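# Cómo leer la cartera trimestral de un fondo y sacar algo en claro

19/06/2020

Cada trimestre, los grandes gestores con inversiones en bolsa estadounidense presentan un listado de sus posiciones. Es el formulario 13F, es público y gratuito, y cualquiera puede consultarlo en la web del regulador. Esta guía explica cómo buscarlo, cómo pasarlo a una hoja de cálculo y cómo comparar dos trimestres seguidos. Para los ejemplos uso una gestora a la que llamo Lutov y tres valores de su cartera: Stillico, Šimkus y Gruvance.

No hace falta ningún programa de pago. Con un navegador y una hoja de cálculo basta.

## Qué aparece en el formulario y qué falta

El 13F recoge posiciones largas en acciones cotizadas en Estados Unidos, algunas opciones, ciertos bonos convertibles y participaciones en fondos cotizados. Para cada línea se indica el nombre del emisor, la clase de título, el código CUSIP, el valor de mercado y el número de títulos.

Faltan varias cosas importantes:

- Las posiciones cortas.
- El efectivo.
- La mayoría de los valores que solo cotizan fuera de Estados Unidos.
- La deuda ordinaria, las divisas y las materias primas.
- El precio al que se compró cada posición.

Esto último confunde a mucha gente. El valor que figura es el del último día del trimestre. Si Lutov declara una posición en Stillico, sabemos lo que valía ese día, y nada más. Pudo comprarla la semana anterior o hace años.

También hay que contar con el retraso. El gestor dispone de 45 días desde el cierre del trimestre para presentar el documento, y muchos apuran el plazo. Cuando lo leemos, parte de la cartera puede haber cambiado.

## Paso 1. Localizar al gestor

Entre en el buscador EDGAR de la SEC y escriba el nombre de la gestora. Conviene buscar por la entidad que presenta el formulario, que no siempre coincide con el nombre comercial del fondo. Una misma casa puede tener varias sociedades registradas, y solo una de ellas presenta el 13F.

Cuando la encuentre, apunte el número CIK. Es un identificador fijo y le ahorrará repetir la búsqueda el trimestre siguiente.

En la lista de documentos, filtre por tipo y escriba 13F. Verá tres variantes:

- **13F-HR**: el informe con las posiciones. Es el que interesa.
- **13F-NT**: un aviso de que las posiciones las declara otra entidad.
- **13F-HR/A**: una enmienda a un informe anterior.

Si hay enmienda, ábrala. Unas veces sustituye por completo al informe original y otras solo añade posiciones. La portada lo indica con una casilla, y si se pasa por alto es fácil duplicar datos o quedarse con media cartera.

## Paso 2. Pasar la tabla a la hoja de cálculo

Abra el informe y busque la tabla de información, normalmente llamada *information table*. Hay una versión en HTML que se puede seleccionar, copiar y pegar directamente. Revise que las columnas hayan quedado alineadas, sobre todo la del CUSIP: si el código empieza por cero, la hoja de cálculo tiende a borrarlo. Para evitarlo, dé formato de texto a esa columna antes de pegar.

Los importes vienen en miles de dólares. Una posición que aparece como 2000 vale dos millones. Añada una columna con el importe multiplicado por mil si prefiere trabajar con cifras completas, pero no mezcle las dos en los cálculos.

En la cartera de Lutov hay 195 líneas. Eso no significa que tenga 195 empresas distintas. Una misma compañía puede ocupar varias filas por tener más de una clase de acciones, por estar repartida entre distintos gestores de la casa o por incluir opciones además de títulos.
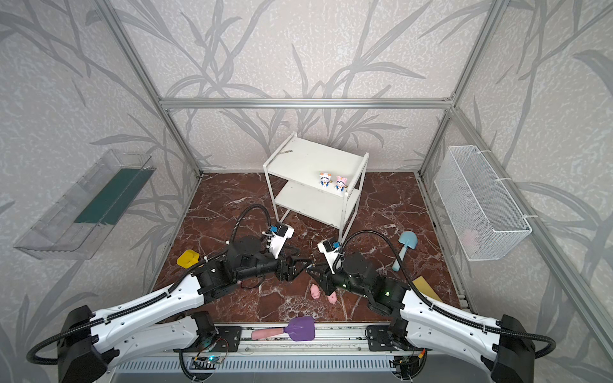 Para agruparlas, cree una tabla dinámica con el CUSIP en las filas y la suma del valor y del número de títulos en las columnas de datos. Antes de hacerlo, separe las opciones. La columna *put/call* las identifica: si está vacía, son títulos normales. Una opción de venta es una apuesta a la baja o una cobertura, y sumarla a las acciones da un resultado sin sentido. Además, el valor que se declara en las opciones es el de las acciones subyacentes, muy superior a lo que el fondo ha pagado por ellas.

## Paso 3. Calcular el peso de cada posición

Divida el valor de cada posición entre el total de la cartera declarada y ordene de mayor a menor. En nuestro ejemplo, Stillico pesa un 7 % y Gruvance un 2 %. Šimkus queda bastante más abajo.

El peso dice más que el importe. Una inversión que parece enorme en dólares puede ser marginal para una gestora grande - y al revés, una cantidad modesta puede ser la principal idea de una casa pequeña. Recuerde, eso sí, que el porcentaje se calcula sobre lo declarado en el 13F, y que el patrimonio real del fondo puede ser mayor o menor.

## Paso 4. Comparar con el trimestre anterior

Descargue el informe anterior y repita los pasos en otra pestaña. Después, cruce las dos tablas por CUSIP con BUSCARV o una función equivalente. No las cruce por nombre, porque las abreviaturas cambian de un informe a otro.

La comparación se hace con el número de títulos. El valor de mercado sube y baja con la cotización aunque el gestor no toque nada. En el primer trimestre de este año se ve muy bien: casi todas las carteras encogieron en dólares por la caída de marzo, y muchas apenas habían variado en acciones.

Clasifique cada línea en uno de estos grupos:

| Situación | Trimestre anterior | Trimestre actual |
|---|---|---|
| Posición nueva | No aparece | Aparece |
| Ampliada | Menos títulos | Más títulos |
| Reducida | Más títulos | Menos títulos |
| Sin cambios | Igual | Igual |
| Cerrada | Aparece | No aparece |

Lutov amplió Stillico, dejó igual Gruvance y abrió Šimkus desde cero. Antes de dar por buena una ampliación, compruebe si ha habido un desdoblamiento de acciones. Si la empresa entregó dos títulos nuevos por cada uno antiguo, el fondo tendrá el doble sin haber comprado nada. Con las fusiones y los cambios de nombre ocurre algo parecido: el CUSIP cambia, y la hoja muestra una venta y una compra que no existieron.

## Paso 5. Mirar otros documentos

El 13F es una foto trimestral. Para posiciones grandes hay información más reciente. Quien supera el 5 % de una empresa cotizada debe presentar un formulario 13D o 13G. El primero corresponde a inversores que pueden querer influir en la gestión y el segundo a los pasivos. A partir del 10 % entran también los formularios 3, 4 y 5, con plazos mucho más cortos.

Busque el nombre de la empresa en EDGAR, en lugar del nombre del fondo, y revise si hay alguno de estos documentos posterior al cierre del trimestre. En el caso de Gruvance, por ejemplo, un 13G posterior podría decirnos si Lutov sigue dentro.

## Errores frecuentes

**Contar fondos sin mirar tamaños.** Que muchos gestores tengan un valor llama la atención, pero si todos tienen una posición mínima la señal es débil.

**Tomar una compra por una recomendación.** Un fondo puede comprar Šimkus como mitad de una operación de arbitraje y estar corto en otra empresa que no se declara. Vemos solo una parte.

**Dar la misma importancia a todos los gestores.** En una casa con mucha rotación, la cartera publicada envejece enseguida. En una que mantiene sus posiciones durante años, el retraso importa poco. Para saber con cuál se trata, compare varios trimestres y mire qué proporción de líneas se repite.

**Olvidar las omisiones autorizadas.** El regulador permite en ciertos casos mantener una posición confidencial durante un tiempo. Aparece después, en una enmienda.

## Para el próximo trimestre

Guarde la hoja con una pestaña por trimestre y el CIK en la primera celda. Los informes con las posiciones del tercer trimestre empezarán a llegar en octubre y seguirán entrando hasta mediados del mes siguiente. Con la plantilla ya montada solo hay que pegar la tabla nueva, revisar los ceros del CUSIP y actualizar la tabla dinámica.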